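**Re: [shop-floor] can a machine do the boring half of the day yet?**

From: Natalia Becerra
Date: 12/29/20

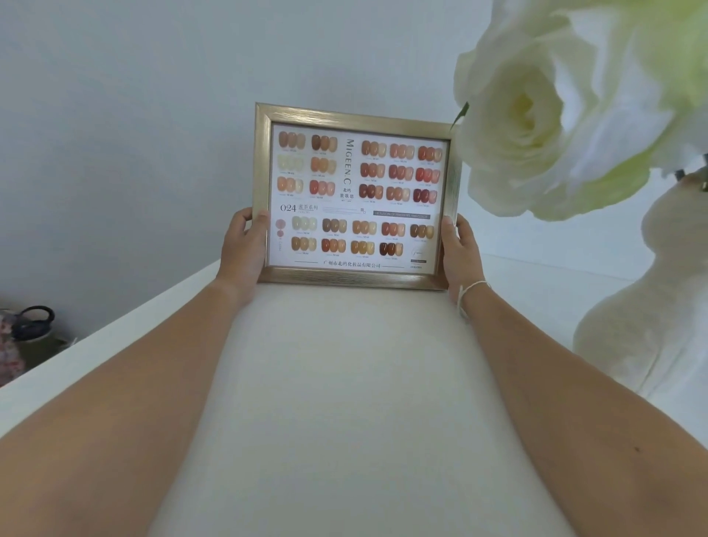

*The 024 color chart in its gold frame, on its way up or down, both hands on it.*

Hi all,

I've been chewing on Boris's message for a couple of days and I finally have a quiet hour, so here goes. Quoting the part I mean:

> On the list we keep talking about floors and dishes, and I get it, floors are easy to film. But I'd like to hear from people with small shops. What do you do all day that isn't the skilled part? I mean the picking up, the wiping, the putting back. If a machine could take 11 minutes of that off you every hour, would you pay for it? And which job would you hand over first? My own guess is that anything flat and rigid is solved already and anything floppy is years off.
>
> Boris Kováčik

Boris, I like the question, but I'm going to argue with your guess, and the chart is why.

A framed chart is flat and it's rigid. By your rule it should be solved! And if it came to the arm in a foam slot, always the same way up, I'm sure it would be. In my nail shop it gets picked up by whoever is nearest, shown to a client, tilted so she can see the peach tones without the glare off the glass, then put back next to the flowers. Look at how much of that is people stuff. You hold it near the lower half of the sides. Your fingers end up on the glass because that's where fingers go. You squeeze enough that it doesn't slide and not so much that you bend anything, and you do it with a big white rose leaning in at the corner of it.

Then there's the glass. I asked Embla Backlund about it (she's on this list, hi Embla) and she told me that for the depth camera on her bench arm, glass is the worst thing on the table. It sees the sheen, or it sees the printed nails behind it, or it sees nothing, and it has to guess where the front is. She ran 727 grasps on frames and trays last May and the ones with glass were the ones that kept her late. Without glass the same arm was happy all day.

So if you ask me for an order, I'd go like this:

- **Sweeping up dust and clippings:** yes, hand it over. I've had a little floor robot since last year and it earns its keep, apart from eating one phone charger.
- **Restocking bottles into a rack:** nearly. Oda Rustad showed some of us the Hrnčiar rack loader and it was slow and a bit fussy about caps, but it did the job without anybody hovering.
- **Wiping the arm cushions between clients:** I'd love it and I don't believe it. They're padded, they give when you press, and they're never quite where you left them.
- **Handing a chart to a person:** no. Somebody has to let go at the right moment, and I haven't seen a machine I'd trust with that in front of a customer.
- **Dusting near flowers and anything fluffy:** please no. Petals don't forgive you.

On the money side, Fimalow quoted me 1257 for a tabletop arm, used, no camera, no help with setup. For that I can have a lot of help on busy afternoons - and the help can answer the phone. I'm not against it. I'd pay for the wiping tomorrow if it worked on soft stuff, and I'd pay more if it could find the right chart out of a stack and bring me that one. Ours look a lot alike from the back.

Vitória Carrilho wrote to me off list that she thinks shops should change before the machines do: hooks on the wall, a handle on every frame, a bright sticker on each corner so the camera knows what it's looking at. She's probably right that it would work. I tried a sticker on the corner of one frame and peeled it off again by lunch. It looked like a price tag and two clients asked me if the frame was for sale.

What I'd really like to know from the bench people is whether anyone has tried two arms on something this shape. One arm with a suction cup on the glass seems to be everybody's answer, and I can see that working for lifting. But for turning it toward a face and tilting it a little at a time I keep coming back to two hands, one on each side. Does the Skunuvier setup do that, or does it only carry?

Boris, your turn.

Natalia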